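Counting Cups: A Conversation with Jong-dae Ki

Grondum, January 2023

Jong-dae Ki keeps his cups in his mother's old sewing room. There are more than 600 of them, most of them paper, and they stand in nested stacks on steel shelving that he bought secondhand from a shop that was closing. The sewing table is still there under the window. He uses it for sorting.

He started in college, when he worked mornings at a coffee counter in Bratu. The supplier changed the printing on the cups every few months, and he took one of each home when a new sleeve was opened.

"I wasn't collecting," he says. "I had about a dozen of them on top of the refrigerator and I didn't want to throw them out. Then a friend brought me one from a train station, and I put it with the others. After that people kept bringing them."

He is 41 now and works in the parts department of a heating company. The cups take up one or two evenings a week. On those evenings he washes whatever has come in, dries it upside down on a rack, and decides whether it stays.

Most don't stay. Plain white cups go straight to the recycling unless there is a maker's mark on the bottom. Cups with a split seam go too. He keeps one of each design and a spare if the design is something he thinks he could trade.

"The rule is one and one," he says. "One to keep, one to swap. I broke that rule for years and that's how I ended up with boxes in the hallway."

What paper does over time

Paper cups were not made to last, and Ki talks about this more than he talks about the designs. The older ones in his collection, waxed on the outside, go cloudy and pick up dust that won't wipe off. The newer ones have a plastic lining and hold up better, but the rim flattens if anything heavy sits on it. He has lost whole stacks to a damp wall.

He now keeps no stack taller than the shelf will allow with a hand's width to spare, and he puts a sheet of tissue between cups that have printing on the inside of the rim. The room has a small dehumidifier, an Enora that his brother gave him, which he empties in the morning before work.

"Sunlight is worse than water, really," he says. "Water you notice. With sunlight you look up one day and your reds are pink. Orange goes too. Green seems to hang on the longest, I don't know why."

He keeps the blind down except when he is sorting.

Stacking is its own problem. Two cups of the same size from different makers often don't nest. The taper is slightly different, so one drops in and jams, and pulling it out tears the seam. Ki tests each pair with a light push and a quarter turn. If the upper cup doesn't come free by itself when he tips the stack, he doesn't store them together.

The other half of the pastime

Iestyn Vaughan has been trading with Ki for nine years. He lives across town and collects reusable cups as well as paper ones, including the picnic kind that come in sets of four or six in soft colors. He came along for part of our talk and brought a bag of his own duplicates, 60 or so, wrapped in newspaper.

"Jong-dae only wants the ones with printing," Vaughan says. "I like a cup with nothing on it. A good plain color and a decent shape. You can use those. I drink out of half of mine."

They disagree about this in a friendly way. Ki thinks a cup without a design has nothing to tell you. Vaughan thinks printed cups all start to look alike after the first 235, a figure he came up with when he catalogued his own and stopped.

On a sorting night the cups go out on a cloth first so they don't slide or pick up scratches. Nothing is arranged at that stage. They lie on their sides or stand upside down until each one has been picked up and looked over. A mixed lot is the usual thing: paper with little plants and flowers on it, an orange one with a white band at top and bottom, a big tan one, a pale pink one.

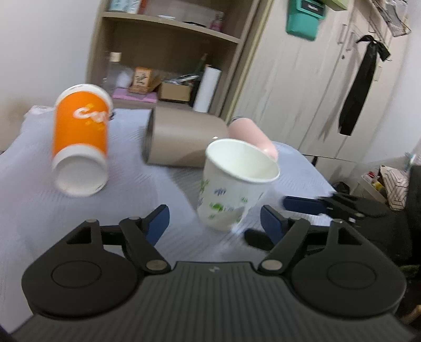 What he is still looking for

Ki has a short list, written in pencil inside the cover of his record book. At the top is a cup from a chain of roadside cafés called Cirurix, which had three branches when he was a boy. He remembers a blue fish on it. Vaughan remembers a bird.

"One of us is wrong," Ki says. "I'd like to find out before I'm 50."

He has no plan for the collection beyond that. The shelving would hold 700 if he packed it tightly, and he doesn't want to pack it tightly. He has told his sister she can have the room back whenever she needs it, and she has told him she doesn't need it.

In May he and Vaughan will take two tables at the swap fair in Grondum, as they do every year. They bring spares only. Last year Ki came home with fewer cups than he took, for the first time, and he would like to do that again.

Asked what he drinks his own coffee from, he goes to the kitchen and comes back with a brown mug with a chip on the handle. He has had it since college, he says, and it doesn't stack with anything.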